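Front room bin: keep one, or make people walk to the kitchen?
Home and Garden > Cleaning and Tidying
21 replies, showing page 1

beathag_f
Posted Saturday, October 6, 2018
Original poster

We've got a fairly formal front room. Three-seat sofa and armchairs in a brown and beige pattern, dark shiny coffee table, big rug with round flowers all over it. It gets used every evening, and by bedtime there are tissues and water bottles on the floor.

I bought a small black bin and put it on the rug in front of the coffee table. My husband says a bin has no business in a front room and that people should take their rubbish through to the kitchen. They don't. Do other people keep a bin in there, and if so where does it stand? 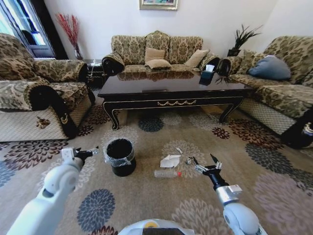 The other question is bottles. We recycle, so they shouldn't go in with the tissues, but I don't want two bins on show. At the moment I line the little one with clear bags and fish the bottles out on bin night. The bags are too big for it and stick out round the rim.

Beathag

donnie_rennie
Reply 1

Keep the bin. We went without one for two years and I was picking tissues out from down the side of the sofa the whole time. Ours stands beside the armchair nearest the telly, where the person with the cold sits.

For the bag, twist the spare bit at the back, knot it, and tuck the knot under the rim. Or buy smaller bags. Brurero do a roll of 128 in a pedal bin size and they fit most of the little round ones.

gyule
Reply 2

I'm with your husband. A bin in a sitting room gets apple cores in it whatever you tell people, and then it smells. Our rule is that whoever gets up first takes what's on the table with them. It took a few weeks of nagging but it works.

Cups are the same. If they sit on a glossy top overnight you get rings.

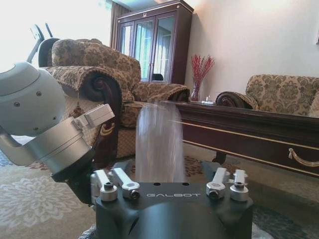

I had to go over ours with Broltach polish last winter and there is still one mark at the end by the window. Coasters are in the drawer and never come out of it.

beathag_f
Reply 3

Gillespie, I've tried that rule. There are six of us in the house when the boys are home and whoever gets up first is always me.

No marks on the table so far. It's the rug I worry about. The pattern is so busy that small bits of paper don't show up until you're standing on them, especially on the pale flowers.

shahzad_s
Reply 4

Busy rugs are awkward like that. Pick up by hand before you hoover, starting at the sofa and working towards the door. Big things first, then get down low and look across the pile for the scraps. A hoover will take a bit of tissue but anything with a hard end to it can jam the brush bar. I had to take ours apart over a cotton bud.

My aunt has a Yousafzai rug with the same sort of big round flowers and she does it with a stiff hand brush and never hoovers it at all.

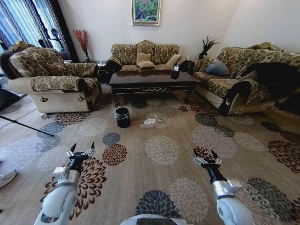
On where to put the bin, I'd have it off the rug altogether if you have any bare floor along the side. In the middle it gets kicked. By the end of the sofa, people can still reach it without getting up.

donnie_rennie
Reply 5

Disagree on moving it off to the side. If it's more than an arm's length away they'll throw, and they'll miss. Mine do.

gyule
Reply 6

Then they can pick it up when they miss.

chkao
Reply 7

I clean houses for a living, so my view for what it's worth. Put the bin wherever the tissue box is. People take a tissue, use it, and look for somewhere to put it in the next few seconds. If the box is at one end of the coffee table and the bin is at the other, half the tissues end up on the floor or pushed down behind a cushion. Lift the cushions when you tidy, by the way.
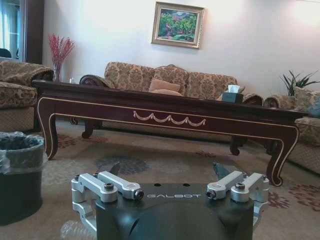 As for bottles, don't have a second bin. Ask people to stand empties on the table with the caps on and take them all through in one go at the end of the night. I carry a Bralo caddy from room to room, but any bag will do. Emptying takes almost no time if the bin only has paper in it.

Chun-hung

beathag_f
Reply 8

Thanks all. The tissues and the bin have never been kept together in our house, so I'll try that first. Bin at the right-hand end of the table, tissues above it, bottles on the table.

My husband has read this and says Gillespie is the only one talking sense.

gyule
Reply 9

Good man.

shahzad_s
Reply 10

Let us know how it goes. And get the smaller bags.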